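Sweater sorting at Willum starts again in February

The clothing room at Willum will take in winter knitwear again from February. Last season 1,613 pieces came in, and the goal for this year is 2,000.

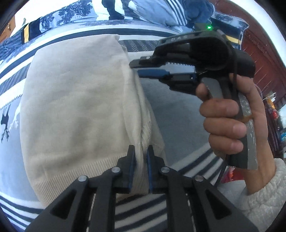
A cream-colored knitted sweater, folded on the bed.

Heavy sweaters should be folded and not put on hangers, the organizers ask, so that the shoulders keep their shape. Lighter things may come as they are – they will be sorted on the spot. Each household can bring two bags.

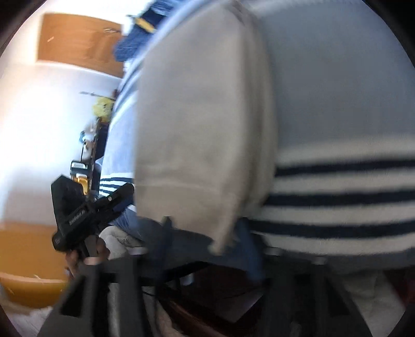
Riet Van Leeuwen
Local news editor

Striped knits and plain beige items were the most wanted last winter, and they were gone in the first week. The partner shop Fladgate gives 80 storage boxes for the season. Clothes with holes are also accepted, but please keep them in a separate bag. The room is open on Saturday mornings, with the entrance at the back of the building.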